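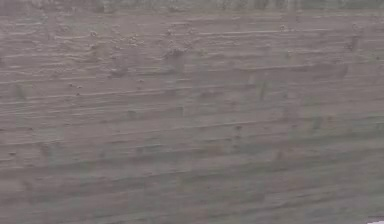
Leave the worktop alone

My council tip at Garneck takes kitchens. I don't mean bits of kitchens. On most visits there is at least one whole set of units stacked by the wood skip, with the doors still on and the hinges working. I have been going there for years with hedge cuttings and I have never once seen a kitchen that looked worn out. They look dated, which is a different complaint.

I think we replace kitchens far too often, and I think the worktop is usually where it starts. Someone notices a scorch mark by the hob, or a swollen patch near the sink, and asks for a price on a new top. The fitter comes round and says, quite fairly, that the new top won't sit well on the old units, or that the sink will have to come out anyway, so it might be worth doing the lot. Two weeks later the household is choosing handles.

I did this myself in my first house. The top had a burn on it the size of a saucer. I spent more than I had, lived on toast for most of February while the room was in pieces, and ended up with a kitchen that was laid out exactly as the old one had been. The sink was under the window and the cooker was on the left. The new drawers closed by themselves. That was the gain.

Ravinder Boychuk fitted kitchens for 30 years and now mostly repairs them. He works on his own out of a unit on the Bouchard estate, and he let me follow him about for a few days while I was thinking about this piece. His view is that the average kitchen needs about a day's work every few years and almost never gets it. Hinges want adjusting. The sealant behind the sink should be cut out and done again before it goes black, and most people leave it until the water has got underneath. A drawer front that has come away needs glue and two screws.

The jobs I saw were dull, and he would say the same. At one house he planed the bottom of a door that had been catching for so long there was a groove in the floor. At another he replaced a short length of worktop beside the cooker with an oak board, set in flush. It did not match and was not meant to. The owner, Aaliyah Marchand, had been quoted for a full replacement and had put it off twice. She told me she had stopped seeing the board within a week. 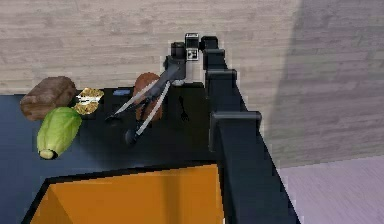

A patch like that is hard to sell, and I have some sympathy with the firms. A fitter with two vans and a showroom can't live on planing doors. Colton Beaulieu, who managed a showroom for a chain before he left the trade, told me that repairs were turned away as policy. A repair took a skilled person out for half a day and brought in very little. A new kitchen brought in a deposit. He didn't think anyone there was dishonest, and nor do I. They were answering the question they were set up to answer.

The trouble is that the householder then has nobody to ask. If your boiler makes a noise you can ring someone whose job is to mend boilers. If your kitchen is tired, nearly everyone you can ring has a new one to sell you. I went through the local listings for my own town and the two next to it and found 16 firms that would fit a kitchen. Ravinder's was the only one that mentioned mending.

I should deal with the arguments on the other side, as some of them are good.

The first is that old kitchens can be badly made. This is true. There was a period when very poor chipboard was put into a great many homes, and once it has swollen it can't be brought back. If the carcass is crumbling round the screws, replace it. But replace that carcass. Base units come in standard widths and a single one can be swapped in a morning. Mervin Li, who read a draft of this and disagreed with much of it, pointed out that standard widths have shifted over the years and that an old unit may leave you with an awkward gap. He is right. The gap takes a filler strip or a tray shelf.

The second is that people's needs change. Someone who now uses a wheelchair needs a lower surface and clear space beneath it, and no amount of sealant will provide that. I have no quarrel with anyone who changes a room to be able to use it. My quarrel is with changing it from white to green and then to white again.

The third is that people simply like new things, and it is their money. Brock Sandhu put this to me with some force over lunch. He has had three kitchens in the same house and enjoyed choosing all of them. I can't tell him he didn't. I would only say that the cost isn't all his. The old units went to the tip, and the tip is paid for by everyone who lives near it, including people who have never chosen a handle in their lives.

So what would help? I would start with the quotation. Any firm asked to look at a damaged kitchen should have to give a price for repair next to the price for replacement, even if the repair line reads "we don't do this". A customer who sees the blank will at least know that there is a second option. I would also like the colleges to teach repair as part of the fitting course. Ravinder has had two trainees. Both could hang a run of wall units dead level, and neither had been shown how to let a new piece into an old worktop.

Councils could do more as well. At Riltell the tip has a covered bay where sound units are set aside and sold for a few pounds each. I bought two drawer boxes there to replace a pair of mine that had split, and up to 40 items were in the bay when I went. Garneck has the space for the same thing. The staff there told me they had suggested it and heard nothing back.

As for my present kitchen, it came with the house and I don't much like it. The doors are a sort of peach. There is a chip out of the worktop by the kettle, which I filled with a coloured wax stick, and the fill has lasted well enough. I painted the inside of one cupboard to see whether the paint would hold, and it has, so the doors are next. I'm still deciding on the colour.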